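May, sourdough starter notes, Madville kitchen bench

Picked up the slow-ferment series again. Same flour as last month (Dustonon whole wheat, new sack), same jar size. Mix was 50 g starter, 50 g water, 53 g flour. The extra 3 g was my mistake at the scale and I left it in. Lid loose, jar on the shelf over the sink.

Rizwan thinks the new sack is milled finer. It took up water faster than I remember, and the paste was stiff enough to hold a spoon. Smell at mixing was flat, a bit like wet cardboard. By 4 pm it had domed and was starting to smell of yogurt. Rubber band marker had slipped, so no height reading for this one. Use tape next time. 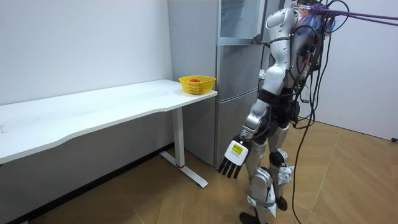
Desk and refrigerator side of the room.

Cold jars next. Rongrong Hou wants to know if 5 days without feeding makes the starter more sour or only weaker. My guess is both. The Nilsuwan rye jar has a gray liquid on top after its rest, which I stirred back in. The Niretti white jar stayed clean and smelled of nail polish remover.
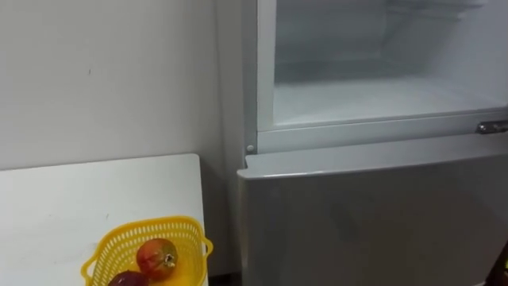

Fruit starter is the other thing I want to try before summer. Plan is to cut up unwashed fruit, cover with water, shake twice a day and use the strained liquid in place of plain water for the first feed. The two pieces in the yellow basket on the white table would do for a first batch. Rongrong has had luck with raisins, but I would like to compare with fresh. Keep the jar out of the refrigerator until it fizzes.

To do: tape for the jars, second scale reading before adding flour, ask Rizwan for the old sack's lot number.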